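Search this blog
Type and press enter

On Keeping the Side Table in Order

10 Feb 2021
Reading time: 2 min

The side table beside our sofa is, by some margin, the most heavily used surface in the house at Brullstead. It was purchased in August and has since been the subject of several household rulings, the latest of which are set out for the benefit of readers who wrote in.

Remote controls are to remain on the table when not in use. They are not to be left beneath cushions. Disc cases should go back to the shelf on the following morning – an extension may be granted where a film has not been finished. Water is permitted in a bottle with its lid on. Carrier bags are to be emptied and put away in the kitchen drawer, a rule on which compliance has been poor.

The surface is wiped with a damp cloth and then dried. Mr Marcus Rosenthal has written to recommend a tray, and the suggestion is under consideration. Blankets and other fabrics on the sofa will be dealt with in a separate post.

200 shares
2 comments

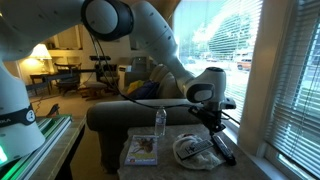
Photograph: Jalen Nakamura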